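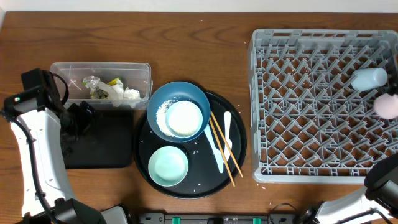
Clearing up after a meal: a tray of used bowls and cutlery between two robot arms, with a waste bin on one side and a dish rack on the other.

Table clearing (robotics)

Table clearing, also called bussing, is the household chore of taking used dishes, cutlery and scraps off a table and putting each thing where it belongs. In robotics it's a popular test task, and I've been keeping this page going on the Promwood home automation wiki because it's the chore I get asked about most. Can a machine do it yet? Sort of! It depends a lot on what you mean by "do it," so most of this article is about that.

What the job involves

A typical version gives the robot a tray or a bare table with a few dirty dishes, a place for trash and a place for dishes. The robot has to decide which things are which, pick them up, and let go of them somewhere sensible. Some versions ask for leftovers to be tipped into the bin first. Others skip that part and let the rice go in the rack with the bowl (my mother would have words).

Two-armed setups are common for this. One arm can steady a bowl while the other takes out whatever is nested in it, or one can deal with the trash side and leave the rack side to its partner. Single-arm systems manage too, but they do a lot of putting down and picking up again.

Why it's hard

Bowls are the friendly part. They have a rim, and a simple two-finger gripper can pinch a rim pretty well. Stacked bowls are meaner, as the gripper has to catch the inner one without bringing the outer one along for the ride.

Cutlery is worse. A fork or spoon lying flat on a tray gives the fingers almost nothing to get under, and if it's plastic it weighs so little that a near miss just sends it skating away. Chopsticks are my favorite problem in the whole field — they come in pairs, they roll, and a robot that picks up one will often behave as if it has picked up both.

Then there's trash. A crumpled tissue never has the same shape twice, and clear wrappers are hard for cameras to make out, especially against a clear bin. Loose grains of rice are mostly ignored. I don't know of a standard test that scores them, which seems like cheating to me, but wiping is usually treated as a separate chore.

How well it goes

The numbers I trust most are from the Marulanda trials, which ran 100 tray clearings using the same table and a changing mix of dishes. The robot finished 67 of them with no human help. In 17 more, a person had to step in once, usually to nudge a utensil. The rest were stopped early. Average time for a finished tray was 52 seconds per item, and yes, that's per item. I timed myself at home and gave up on the comparison pretty quickly.

Ivum, a software package for teaching arms by demonstration, takes a different approach. A person steers the arms through the job many times over and the system learns to copy the motion. It's lovely to watch when the tray looks like the trays it learned from. Move the rack to the other side and it can get very confused.

The Sadasel kitchen project went the other way and made the chore easier for the machine, with thick-handled utensils and a rack that has wide gaps between its prongs. Purists grumbled. I think it's fair enough, seeing as we redesigned plates for dishwashers long ago and nobody minded.

At home or at work?

Cafeterias will probably get there first. Their trays match, their cups match, and somebody is nearby when things go wrong. Homes have the odd pink thing a kid left out, the good glasses, and a cat. Cost is the other snag, as a pair of arms bolted to one table can only clear that table.

So for now I'd call table clearing partly solved: good on bowls and cups, shaky on forks, slow on everything. I update the results section when new trials come out, and the last round went in during December.

See also: Dishwasher loading; Laundry folding; Wiping and scrubbing; Gripper types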